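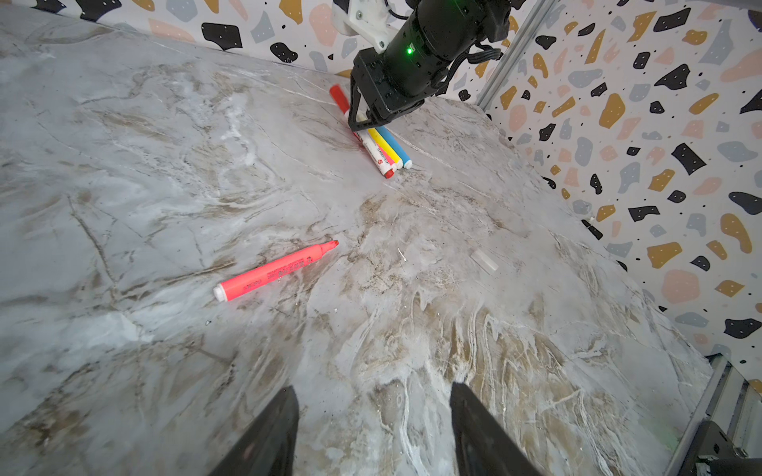

Jagadeesh Thevar holds that a marker left out overnight belongs to whoever tidies the table in the morning, and that this is the only law of stationery anyone has ever obeyed. The rule has no legal standing. It is, however, a fair introduction to the marker row, the custom of laying colored markers and highlighters side by side on a flat surface, more or less parallel, between one use and the next.

The marker row falls somewhere between storage and good intentions. It takes up more space than a cup, protects the markers from nothing, and can be undone by a sleeve. It remains the usual arrangement wherever people color, label, underline or plan to underline.

Terms

A row is any group of markers lying alongside one another with their ends pointing roughly the same way. A heap is the same group after a phone call. A stray is a marker lying apart from the rest, often at an angle that suggests it had somewhere to be. Loose caps are known as orphans in some households and as "that" in others.

Writers on the subject disagree over whether highlighters may share a row with ordinary markers. The Tarkon Desk Guide, a pamphlet better known for its long section on staples, keeps them strictly apart. Most people own too few of either to bother.

Arrangement

Spacing is the first thing a beginner worries about and the first thing a regular user forgets. The touching row, with barrels pressed together, can be pushed across a table in one sweep, though round barrels tend to ride up over each other on the way. The open row leaves a finger's width or less between neighbors and makes it easier to lift one out.

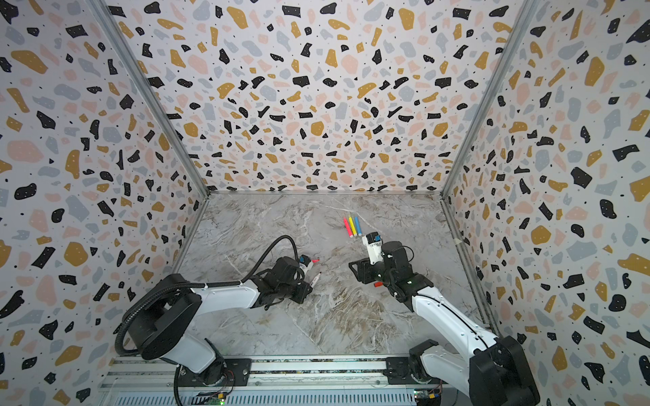
Color order has produced far more argument than spacing ever did. The spectrum school puts red at one end and violet at the other and feels the absence of orange keenly. The light-to-dark school starts with yellow and then spends a while deciding about pink. Between them sits the majority practice, in which the markers go down in the order they come to hand, and someone later claims a system. A short row of pink, yellow and blue, laid at a slant with small gaps, will satisfy neither school and is perfectly easy to use.

Direction matters more. Tips should all point one way, so that the hand learns which end to reach for. A marker turned end for end is harmless until it is uncapped in a hurry.

Slanted rows are common and have been blamed on left-handers, right-handers and the shape of the elbow. A row set square to the table edge is usually the work of a person who was waiting for something.

Building a row from strays

The accepted method is to pick one marker as the anchor and bring the others to it. People who skip this step end up moving the whole row toward the last stray, then back again. The anchor should be the marker least likely to be needed soon, so choose a color you dislike.
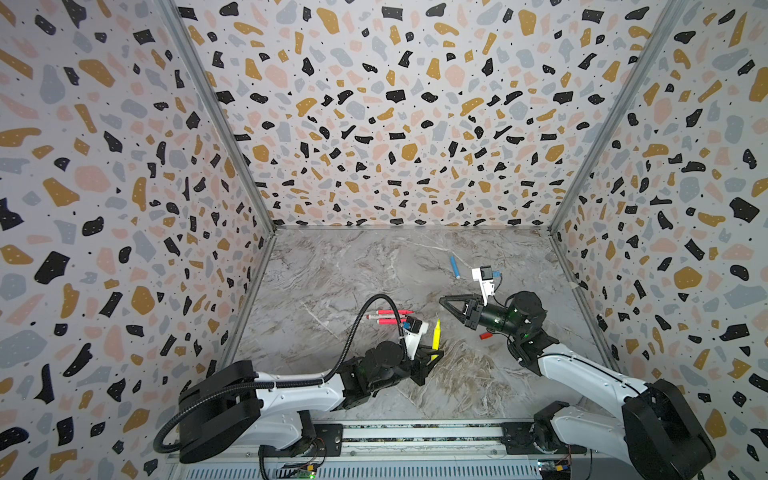
With the anchor down, gather the nearest strays first and leave the far ones until the row has some width to it. Markers of similar color can be paired along the way, which looks careful and costs nothing. Caps are matched last. In a long-running test at the Dodar art room, where 61 markers were put out each morning, the caps took longer to deal with than the markers did, and the room eventually gave up on the reds.

Surface

Smooth tables are kinder to the hand and crueler to the row. A patterned top, marble print especially, hides small pale things such as white caps and bits of chalk, and shows up a yellow highlighter from across the room. Round barrels wander on any table with a slope. Flat-sided ones stay where they are put and are despised by children, who like a race.

Storing markers flat is widely recommended for those with a tip at each end, where standing them up favors one end over the other. For single-tip markers, advice differs from maker to maker, and the row can at least claim to offend no one.

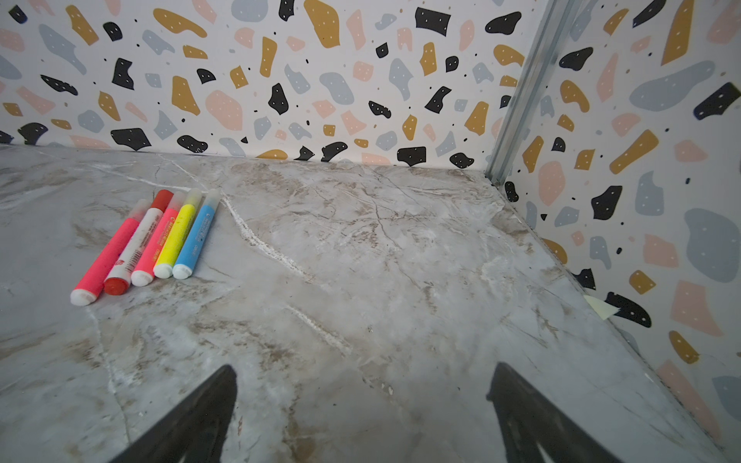
A row kept this way for any length of time starts to attract additions. Pencils come first, then a glue stick, then a pair of scissors that will not be found when wanted. Purists clear the intruders every evening. Rodrigues, a mail-order stationer, once sold a grooved tray meant to settle the matter, printed some 3,000 leaflets for it, and found that customers were using the grooves for pencils.

Related practices

The marker cup takes less room and hides everything below the cap. The Tikau fold, a strip of cloth rolled around the markers and tied, travels well and is seldom untied again. The original box, with its molded slots, is the best storage of all and is thrown away within 20 minutes of purchase.

Entry by Hazem Slaoui, revised February

Contact the editors | Copyright, all entries remain with their authors | Back to top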